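Report on the Study Visit to the Rekow Textile Sorting and Reuse Center

The Devari Resource Recovery Association arranged a study visit to the Rekow Textile Sorting and Reuse Center on Monday, June 17, 2019. The party was made up of 35 members drawn from municipal waste departments, charitable stores and the clothing trade. The purpose of the visit was to learn how used clothing is received, graded and sent on for resale or recycling, and to gather information for the Association's review of household textile collection.

Members were received in the main office by the center's operations manager, Halfdan Ingvarsson, who gave a short history of the site. The building was put up as a furniture warehouse and stood vacant for several years before the present operator took the lease. Sorting began in one half of the ground floor. The second half was added when the contract for curbside collection was signed with the surrounding townships, and the loading area was rebuilt at that time to allow 2 trucks to unload side by side.

Mr. Ingvarsson reported that the center took in 3,146 tons of clothing and household linen in its last full year of operation, against a planned intake of 3,574 tons. The shortfall was attributed mainly to a mild fall and a late change of season, with many households holding on to winter clothing until after December. He noted that the mix of goods had also changed, with more light synthetic garments and fewer heavy coats.

The tour began at the receiving dock, where bags are weighed and opened. Shoes, toys and other goods that do not belong in the textile stream are removed at this point. Clothing then moves on a belt to the first sorting line, where it is divided by type. Members asked about damp material, which remains the most frequent cause of rejected loads. The center has asked the townships to print clearer instructions on collection bags, and the new wording will be shared with the Association.

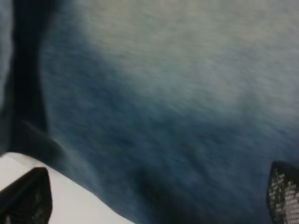
Denim is graded at a separate station under its own rules. Most garments leave the first line with a simple decision on whether they can be worn again, but jeans and jackets are also judged on the shade and condition of the cloth. Color is seldom even on a worn piece. Deep indigo may give way to a pale grayish blue that is nearly white in places, with the slanting twill lines still faintly visible in the faded part. Fading of this kind does not lower the grade as long as the weave is sound, and certain buyers ask for it. Cloth that has thinned at the knee or seat is set aside for cutting, and the remainder goes to fiber recovery.

Following the tour of the floor, members were shown the baling room and the records office. Each bale carries a printed label generated by Clustik, the stock system introduced by the center two years ago. The label gives the grade, the weight and the sorting shift, so that a complaint from a buyer can be traced. Staff explained that entry of weights had at first been done by hand and that errors were common until the scales were connected directly.

Lunch was provided by Giáp, a family restaurant in the neighboring block, and was followed by an open discussion. Questions dealt chiefly with the price of lower grades, the training period for new sorters and the placement of collection boxes near apartment buildings. The Association thanks Mr. Ingvarsson and his staff for their hospitality. Members who wish to receive the center's grading sheet may request a copy from the Association's office.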